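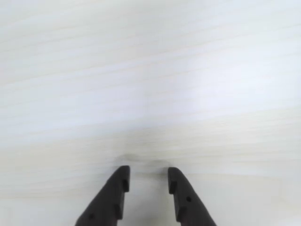 How do I clean and protect a very pale wooden tabletop that has tape on it most of the time?

Posted by Hiwot Kahsay, 2020-07-06
Filed under: Furniture care, Tables

Hello everyone, and thank you in advance for reading, I know I go on a bit. I have a very light wooden table, somewhere between cream and off-white, with long soft streaks of grain, and I love it dearly. I bought it secondhand from a lady in Starkham who was moving out of state, and she couldn't tell me what the finish was, only that she'd always wiped it down with "whatever was under the sink." So I'm starting from nothing!

My first worry is a faint gray smudge, low down toward the middle in the first picture. I've gone back and forth on whether it's a mark or only a shadow. Some evenings I'm sure I can see it and some mornings I can't find it at all. The other worry is the shine. The right side catches the light so strongly that the grain all but disappears, and I can't decide whether the finish has been rubbed smoother there or whether that's simply what a pale table does in a bright room.

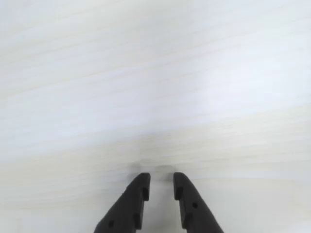 What I've tried so far

Very little, because I'm nervous. I used a damp cloth and a drop of dish soap, then a dry cloth. I did buy a bottle of Aubert furniture cream and it is still sitting there with the seal on. My sister swears by it, but her table is dark walnut and I have a horror of turning mine yellow.

The bigger thing is the tape. The table gets marked out with orange tape, and the tape has to stay down for a good while because it takes ages to get the lines where they should be. Last time I pulled some up it left a tacky line that picked up every crumb in the house. The rubber ducks and the tray don't seem to do any harm, but should I be putting felt or something under them too? 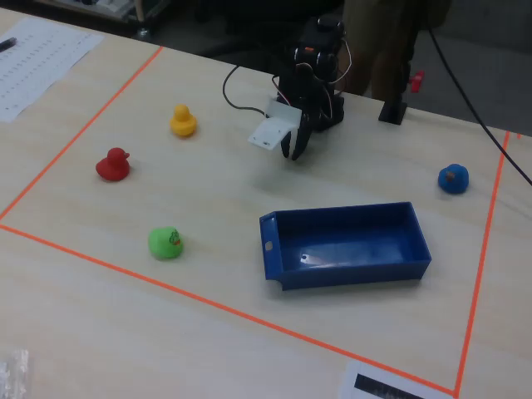 Tape down, ducks out, blue tray on the right.

So: what will take off the stickiness without taking off the color, and can I do anything before the tape goes down next time? I'm planning to redo all of it in October.

3 replies

Dinow
Rubbing alcohol. Works on everything, takes 2 minutes.

Aker
Hello Hiwot, what a pretty table. Please hold off on the alcohol until you know what finish you have! It's fine on some surfaces, but on shellac or certain lacquers it will soften the finish and leave you with a cloudy patch, and on something that light you'd see it from across the room.

I'd go in this order. Warm the sticky line with a hair dryer on low, keeping it moving, and roll the residue off with your fingertip. It comes up in little gray worms and it's strangely satisfying. Whatever is left, try a dab of plain cooking oil on a soft cloth, let it sit for roughly 12 minutes, wipe, then wash with your dish soap and water and dry it right away. Do this on the underside first, or somewhere near a leg — bare or worn wood can soak oil up and go darker, and if your test patch does that, stop there and stay with the warm air.

For the smudge, move a lamp to the other side of the table. A shadow will move and a mark won't. If it turns out to be a mark, a clean white eraser used very lightly is my favorite trick for scuffs, and it leaves nothing wet behind. As for the shine, look across the table from a low angle on a cloudy day. If the whole top has the same sheen, it's just the light and you can stop worrying. I can't tell from the pictures.

I'd leave the cream sealed for now. Lots of them have oil or silicone in them and they make tape behave badly, either it won't stick or it sticks in patches.

When you pull the tape, go slowly and fold it back low over itself instead of straight up. My own table lost a strip of varnish to impatience and I still put a runner over it.

Starkham_Sue
Agree with Aker about testing underneath. I'd add that the kind of tape matters more than the cleaner. Look for a low-tack one and check the packet for how long it can stay down, then put the date on your calendar. We left ours through a hot summer in a sunny room and it had practically baked on.

I wouldn't bother with felt for the ducks. I'd lift them and the tray now and then though, and wipe underneath. My neighbor had a rubber bath mat stain a white shelf and it never came out.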